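How to Make a Shape Sorting Set With a Maple Play Board

My sister's youngest turned two in October and I had promised her something homemade, which is a dangerous thing to promise when your garage is as full of half-done projects as mine. What came out of it was a set of little printed blocks and a nice slab of maple to play with them on, and I've had enough people ask how I did it that I'm writing the whole thing down. It's an easy build! If you can sand a board and press start on a printer you are most of the way there.

What you'll need: a piece of maple for the board, a 3D printer (or a friend with one, mine is Ashton Tipoki and he gets paid in banana bread), filament in red, green, blue and yellow, sandpaper in a few grits, food-safe mineral oil, and some rags you don't mind throwing out.

Picking the board

I bought mine as an offcut from a small lumber place called Aranda. They keep a bin of short pieces by the door and I went through the entire bin, because I'm like that. You want something flat. Lay it on a surface you trust and push down on each corner, and if it rocks, put it back. Plain maple is fine and cheaper, but if you spot a piece with some wavy grain, grab it. Kids like tracing the swirls with a finger, and so do I.

Knots are okay if they're small and tight. Press on it with your thumbnail and see if anything moves or crumbles. A loose one should be cut out or filled before you go any further.

I left the ends square and the edges crisp for the longest time and then caught my knuckle on a corner, so please ease them over. A few passes with a sanding block at an angle does it. Go with the grain on the flat faces, wipe the dust off, dampen the board a tiny bit so the fibers stand up, let it dry, and sand lightly once more.

Oiling

Pour a puddle in the middle and spread it out with a rag, including the ends, which drink up way more than you'd expect. Wait 30 minutes and wipe off whatever is still sitting on top. I did 3 coats with a night in between. Spread your oily rags out flat to dry outside before they go in the trash. Mineral oil is pretty tame but it's a good habit for when you move on to linseed, which is not tame at all.

Printing the blocks

I stuck with simple shapes: stars, cylinders, a heart, a cube and a triangle. All of them are prisms, meaning you draw the flat outline and pull it straight up, so you can model them in any beginner program in an evening. Ashton uses one called Gikico and I just scribbled on graph paper and handed it to him.

Print them standing up on their flat end. You don't need supports that way, and the layers leave fine ridges that give small hands something to grip. I went back and forth on sanding the ridges off and ended up leaving them alone. Do run a fingernail around the bottom edge though, and trim any stray bits of plastic.

Repeat some shapes in a second color. This was Jonalyn Manalo's idea (she has taught preschool forever) and it makes the set so much better. With a green star and a red star, or a green cylinder and a red one, you can ask for "all the stars" or "all the green ones" and get two different games out of the same handful of blocks.
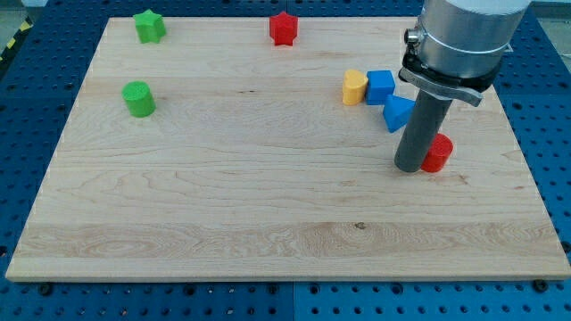

Can I use a different wood for the board?
Birch and beech both work well and sand up smooth. I'd skip open-grained woods like oak, where crumbs and dirt settle into the pores.

A word on size, and this one matters. Anything for a child under three has to be too big to fit in their mouth or throat. They sell a little plastic test cylinder for this and it costs next to nothing. If a block drops all the way inside, it's too small, so scale it up and print it again. My first heart failed and now lives on my windowsill. The blocks also need to be solid enough that they won't crack when thrown, so use thick walls. Then throw one at the garage floor yourself. Very satisfying.

Playing with it

Start with two shapes and add more once those are easy. Sorting by color usually comes first and sorting by shape a while later. My niece ignored all of that and stood the blocks in a row and fed them crackers, so your results may vary.

Cleaning up

Wash the blocks by hand in lukewarm soapy water with an old toothbrush for the ridges. Keep them out of the dishwasher and off the dashboard of a hot car, as PLA goes soft and you'll end up with a very sad star. The board just gets a damp cloth and a fresh wipe of oil whenever it starts looking dry and chalky.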